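Tomon Teaching Kit: Set-Up and Recording Guide

Section 6. Recording examples on the block board

Read Section 5 first. The arm must be homed and the pusher tip fitted before you start.

One example is a single recording in which the operator steers the tip by hand controller and carries out one written instruction, such as "push the yellow hexagon toward the heart." A starter set for the Irnov trainer is 3,000 examples. Smaller sets will load, but the trainer shows a warning on the first page of the report.

6.1 Before the session

1. Wipe the board with a dry cloth. Do not use polish or any spray. A slick surface changes how far the blocks travel.

2. Check that the board does not rock when you press on each corner.

3. Put the eight blocks on the board. The standard set is two red, two blue, two green and two yellow. Do not swap in blocks from another set, even if the color looks the same.

4. Close the blinds or turn on the room lights, and keep them that way until you finish.

5. Open the Kuusk recorder and pick your instruction list. Lists made before October need to be converted first (Section 9).

CAUTION: Keep hands off the board while the green lamp on the controller is lit. If a block has to be moved by hand, press Hold and wait for the lamp to go out.

6.2 Recording

1. Press Ready. The tip lowers to pushing height. It should clear the wood without scraping. If you hear it drag, press Hold and repeat the height check in 5.4.

2. Read the instruction on the screen all the way through.

3. Press Record and wait 2 seconds before you move the stick.

4. Push the block at an even speed. Go around other blocks when there is room. If you bump one, keep going. Small bumps and corrections are useful to the trainer and should stay in.

5. When the instruction is done, back the tip away from the block and press Stop.

6. Mark the example Done, Partly done or Discard.

Note: Use Discard only for a stall, a wrong instruction or a block off the board. An awkward push that ends in the right place is Done.

Note: You do not have to reset the blocks between examples. The next example starts from wherever the last one ended. After 21 examples the recorder asks for a reshuffle. Press Hold, spread the blocks by hand and press Ready again.

6.3 When blocks bunch up

Blocks tend to collect along one side during a long session. Leave them there for a while, as the trainer needs crowded starts as well as open ones. Reshuffle early only if the tip can no longer reach the block named in the instruction.

6.4 Saving

Press Save Session before you shut down the arm. The recorder writes one file per example and one session log. Copy both to the Isley drive. Examples without a log cannot be imported. 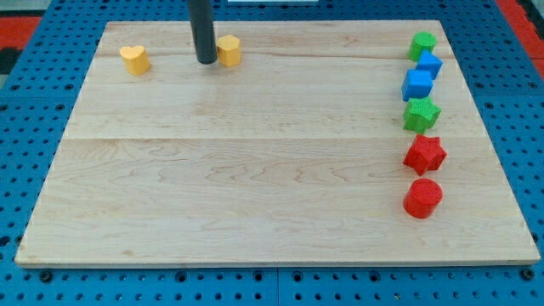 Comment from a reader: Could 6.3 say what to do when two blocks are touching and the instruction names only one of them? I have been pushing both and marking it Partly done, but the other operator on our kit marks the same thing Done, and now our logs don't agree.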